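Sorting small kitchen items on a shared counter
Posted by Firkent, May 18, 2023

I have one white tabletop and too many small things for it: a metal pail, a red cup, a pink ring. Do I group by size or by use? 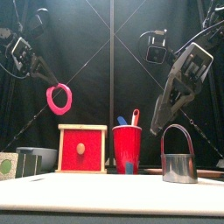 The shelf above is 12 inches deep and already full.

Trusia
By use. Anything untouched for 2 weeks goes in a drawer.

Engelbrecht
Depends on the drawer. 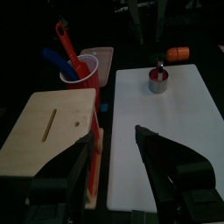 Boards need airflow on both faces - store them on edge. Long utensils do better upright in a cup, like the red spatula, with the handle end up only if it is dry.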